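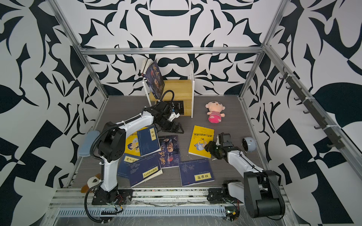

How Wallpaper Patterns Work

Wallpaper is paper with a design on it that gets pasted to a wall. It comes in long rolls, like a giant roll of gift wrap. Some wallpaper has stripes. Some has birds, boats or stars. The black-and-white kind at the top of this page has big leaves, scrolls and curved teardrop shapes.

A wall is much bigger than most drawings, so how does an artist fill it? The artist draws one piece of the design, and that piece is printed again and again.

What is a repeat?

The piece that gets printed over and over is called the repeat. Look for one shape that is easy to spot, such as a leaf with a curl at the end. Then move your eyes up, down or sideways until you find the same leaf with the same curl. The distance between the two leaves tells you how big the repeat is.

Small repeats are easy to find. A pattern of tiny dots might repeat every inch. A pattern with large flowers might not repeat until your eyes have moved as far as your arm is long.

The edges of a repeat have to fit each other. If half a leaf goes off the right side, the other half must come in on the left side at the same height. The top and bottom have to fit too. Artists check this by cutting their drawing into four parts and switching the parts around, so that the outside edges meet in the middle. Any line that doesn't join up shows right away, and the artist fixes it.

Straight or half drop

There are many ways to line up the repeats. Here are 2 that you will see often.

In a straight match, the pieces sit side by side in neat rows, like windows in an apartment building. Every flower is level with the same flower next to it.

In a half drop, each column slides down by half a repeat. The flowers now make slanting lines across the wall. This makes the repeat harder to spot, and a lot of leafy patterns are made this way.

Printing by hand

People have been making paper for 2,000 years, but for a long time it was made one sheet at a time. Early wallpaper makers glued the sheets together to get a long strip. Then they printed it with wooden blocks.

A block is a bit like a rubber stamp. The carver cuts away the wood around the design so that the design stands up higher than the rest. The printer presses the block into color and then onto the paper. Each color needs its own block, and one color must dry before the next goes on.

Some workshops still do this. Jolán Fülöp prints wallpaper by hand at the Pladela workshop in the town of Solado. There are 322 wooden blocks on the shelves there, and the heaviest ones hang from a pulley because they are hard to lift. Small pins at the corners of a block leave dots on the paper. Jolán lines up the next block with those dots.

"If I am off by the width of a pencil line, you will see a white gap beside every leaf," she says.

The workshop also keeps old samples in flat drawers, 3,836 of them. Many are no bigger than a postcard. A few have a thumbprint in the ink.

Printing by machine

In the 1800s, factories began to print wallpaper with rollers. The design goes all the way around the roller. When the roller makes one full turn, it prints one repeat, and then it starts over without stopping. A machine can have several rollers, one for each color — the paper runs past all of them in one trip.

Today some wallpaper is printed by digital printers, which work from a picture stored on a computer. A digital printer doesn't need blocks or rollers, so it can print a picture that never repeats at all.

Putting it up

The person who hangs wallpaper starts by drawing a straight up-and-down line on the wall. The first strip goes along that line. The second strip is moved up or down until its pattern meets the first one, and then it is smoothed flat with a wide brush. The extra paper at the top and bottom is cut off.

Big repeats leave more scraps than small ones. The scraps are good for covering books or lining drawers.

Try it: make your own repeat

You need a square of paper, a pencil, scissors and tape.

1. Draw a shape in the middle of the square. Don't let it touch the edges.
2. Cut the square in half from top to bottom. Swap the left and right halves and tape them together on the back.
3. Cut it in half from side to side. Swap the top and bottom halves and tape them.
4. Your shape is now in the four corners. Draw something new in the empty space in the middle, again keeping away from the edges.
5. Make copies of your square and lay them out in rows.

Words to know

Block: a piece of wood with a raised design, used for printing.

Half drop: a pattern in which each column is moved down by half a repeat.

Repeat: the part of a pattern that is printed over and over.

Roller: a tube with a design on it that prints as it turns.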